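Gadget Corner: Two Weeks With the Fistix Hand
by Noreen Sheehan

A few of you wrote in back in August asking whether I'd ever get my hands on a Fistix (sorry, I had to), and I finally have! Kullance sells it as a service, so you get the hand, the arm mount and a login to Ernora, their teaching software, and you pay by the month. I took the 14-day trial and picked the plainest job I could think of, picking things up off a shelf.
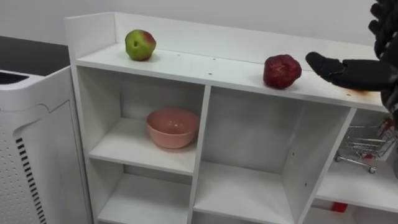
Setup took me one long evening, mostly because the Ernora installer wanted an update, and then another update after that. Once it's running you type in what you want moved and where, and the arm gets going. I like the way it comes in low and level from the side, fingers pointing at its target, with the red fruit near the front of the shelf and the green apple left alone farther back. My old Kumsa gripper always came straight down from the top, and anything behind it was fair game. The Fistix is slower, though. If you're the impatient type, there's a speed slider, but I'd leave it in the middle until you trust it.

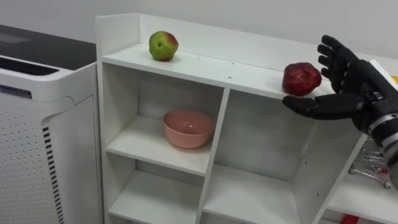

3 min read

Reaching with an open hand is the part I'd pay for. The thumb goes low, the four fingers stay up over the apple, and you get a good look at the whole grip while there's still time to hit pause. I hit pause a lot the first weekend!

Gripes: the manual is 241 pages and the index is useless (try finding "wrist" in it). The trial plan also caps you at 1000 moves, and practice runs count, so I burned through some 6 percent of mine just fiddling with settings. Kullance support answered my email the next morning and was very nice about it, but they didn't give me the moves back.

Would I keep it? For a small shop or a classroom, yes, I think so. For my house, I'm waiting to see what the yearly plan costs. If you've tried the Fistix with anything soft, like bread or ripe peaches, hit reply and tell me how it went.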